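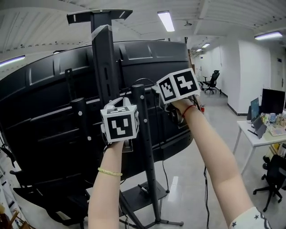 4. What the diaries told me about moving a screen

I'd planned for this section to be the dull one. The logbooks were meant to give me a tidy baseline, and then the interviews would do the interesting work. The logbooks ended up running the whole show, so I've moved them ahead of the interviews and I'll ask you to put up with a fair bit of hallway talk.

A quick refresher on the setup (the full version is in Section 3). Gakarwood and Flirkar are both mid-sized offices that gave up their fixed meeting-room displays and put shared screens on wheeled stands. Staff could roll one wherever they liked, and each time they did, they wrote a line in a paper diary clipped to the stand: where from, where to, what for. Over 30 working days I collected 1309 entries from 70 people. I left out a handful that were only doodles, though I'll admit I kept one doodle that came with a usable destination.

4.1 Short trips and long stays

Most moves were tiny. Somebody needed the screen on the other side of a pillar, or out of the afternoon glare, or a desk-length closer to a colleague who'd forgotten her glasses. I had pictured grand journeys down the corridor between departments, because that's how the furniture catalogues sell the idea, and those did happen, but they were rare and people grumbled about them in the margins. "Carpet seam again" shows up so often at Gakarwood that I ended up giving it its own code.

Once a screen had settled somewhere it tended to stay, even when the diary said the meeting was over. At Flirkar one lived beside the kitchenette for most of February. The team nearest to it began describing it as theirs, and people from other teams started asking permission to take it, which they'd never done in the first week. Eliseo Bañuelos, who coded the entries with me, called this "parking rights" and I've borrowed the phrase throughout. He and I disagreed on plenty of borderline cases (is a nudge a move?) and we settled them by arguing over lunch until one of us got tired. Our agreement scores are in the appendix, and they're decent.

4.2 The trouble with the back

Here's a thing I hadn't put in the coding scheme at all. When a display hangs on a wall, its back is the wall's business. Put it in the middle of an open office and it has a back that somebody has to sit behind, and the people sitting behind it had opinions. They wrote to me in the "what for" column, where I'd asked for purposes and got complaints. One entry reads, in full, "so I can see a human face."

It's easy to sympathize. The back of a monitor on a stand (Figure 2 is typical of the sort of view I mean) is all ribbed black plastic, brackets, bolts and cable. None of it was designed to be somebody's scenery. In the interviews, people who sat behind a screen used words like "parked," "blocked" and "behind the shop." People who sat in front of one mostly hadn't noticed there was a behind. I tried asking the front-sitters where the other team would look during a call, and several of them paused for quite a while before answering.

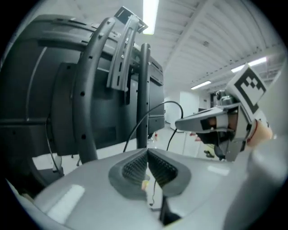 The complaints changed where screens went. By the second half of the study, both offices had drifted into placing them against windowsills, bookcases and the ends of desk rows, so that fewer people were stuck with the rear view. At Flirkar this was discussed in a team meeting. At Gakarwood it just seemed to happen, and when I asked about it in the interviews I got a lot of shrugs and one very firm claim of sole credit.

I want to be careful here. Lytvynenko's work on shared printers makes a similar point about objects finding the spot where they annoy the fewest people, and it would be lovely to say I'd seen the same thing. My diaries can't quite carry that. They record moves, and a screen that annoyed everyone but was too heavy to bother with leaves no entries at all. All I'd claim is that the share of moves ending against an edge went up in both offices.

4.3 Cables, and who gets to pull them

Cables were the second surprise. The stands roll and the wall outlets don't, so every trip came down to how far the cord would go. People learned the reach of each cord very quickly and planned their meetings inside it. A few regulars carried extension cords of their own (labelled, in one case, with a threat), and these people were asked for help constantly. They turned into a sort of unofficial screen service, and I interviewed as many of them as I could.

What they told me was that unplugging was the touchy part. Rolling a screen away was fine. Pulling somebody else's plug to do it felt rude, even when the screen had been dark all morning. Of the 30 people I interviewed, the ones who moved screens most were also the ones who fussed most over this, and they'd ask the whole row before touching an outlet. Newer staff often skipped the screen altogether and crowded around a laptop. I come back to them in Section 5, where the Tunutance pilot gives us an office with floor outlets to compare against.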